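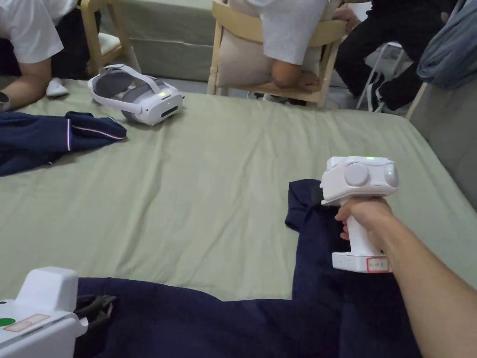
Bundlow Site 4 is the middle plan in our shared hosting range and suits a small business or club that runs more than one website. Each account has room for 5 sites, all on the same server, with separate logins for each if you want them. Sites are told apart in the control panel by name and by a coloured tag, much as a piece of kit might carry a small white label with a red border, and the tag can be changed at any time.

October, by Wanting Lu

PHP and a database are included. The usual content systems can be put in from the panel, or you can upload your own files. Backups are taken every 12 hours and kept for four weeks. Restoring one takes the site offline for a short while – almost five minutes for a large shop.

Secure connections use the standard port. The control panel is on port 2071, so check that your office firewall allows it.

Mail is not part of this plan. Customers moving from Sivotano or Mogensen can ask Deok-su Hong's transfer desk to copy their files across free of charge. Domain names held at Ginico can stay there, and only the name server entries need changing.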